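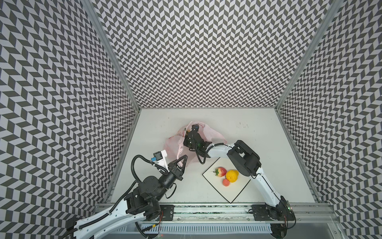 灰白两色的人字纹,盯久了有点晕。

先交代结果:那件随身行李最后还是托运了,200块,在登机口刷的卡,后面排着一整队看热闹的人。

订票的时候我很得意。票价便宜得像印错了,我还截图发给了Hugo Echevarría,他回了一个“恭喜”,隔了一分钟又补一句:“你看行李条款了吗?”我当然没看。谁看那个。

条款其实写得挺清楚,清楚到需要点开三层菜单。基础票包含“一件个人物品”,放得进前排座椅底下就行。至于什么叫放得进,由登机口那只铁框子说了算。我的背包是Dasonetti的,买的时候标签上写着“适合登机”,现在看来,这个“登机”指的是一种心情。

二月份那次飞,同一个包,同样塞到拉链快哭出来,地勤小哥连头都没抬。所以这回我毫无防备。轮到我时,那位女士微笑着指了指铁框。我把包往里放,下去一大半,卡住了。我用膝盖顶了一下。她继续微笑。我把外套掏出来穿上,又把充电器和一双袜子塞进外套口袋,再放,还是露着一截。露出来的那截就值200。

“如果提前在网上加,是50。”她说。语气很体贴,跟医生告诉你早来半年就好了差不多。

同行的Efa Beddoe早就坐进去了。她的包和我的一样大,但软,压一压就没了骨头。她后来的建议是买软包。Tae-yang Do的建议是把重东西全穿在身上,他有一件钓鱼马甲,号称能装下三天的换洗衣服和一台平板。我见过他穿着那件马甲过安检,掏口袋掏了很久,后面的人已经开始换队了。

回来以后我认真算了一遍账。便宜票700,登机口托运200,选座我没选(于是坐在中间,左边一位睡着了,右边一位在吃茶叶蛋),落地等行李又错过了末班大巴,打车去Henthorpe花了300。旁边那家普普通通、带托运、下午就到的航班,当时卖1100。我嫌贵。

说句公道话,飞机是准点的,椅子虽然不能往后倒,但前面那位也倒不了,这一点我觉得应该推广。

读者里大概有人要说,规则写在那里,怪不得别人。同意,我主要怪自己。只是有一点想不通:同一个包,二月份是个人物品,六月份就成了行李,中间它并没有长大。我给客服写了信问这件事,收到一封自动回复,感谢我选择他们,并邀请我为下一次旅行提前购买行李额,享受早鸟价。

下一趟是去Jirnum,票还没订。Ita Ó Súilleabháin去过两次,说那边值得多待几天,早市尤其好,别带太多东西。我问她带的什么包,她发来一张照片,是个帆布袋,上面还印着超市打折的广告。

我正在考虑。如果有谁用过真正塞得进铁框的背包,麻烦在评论里留个尺寸,要连轮子和外侧口袋一起量的那种。写着“适合登机”的就不用推荐了。

2022年6月29日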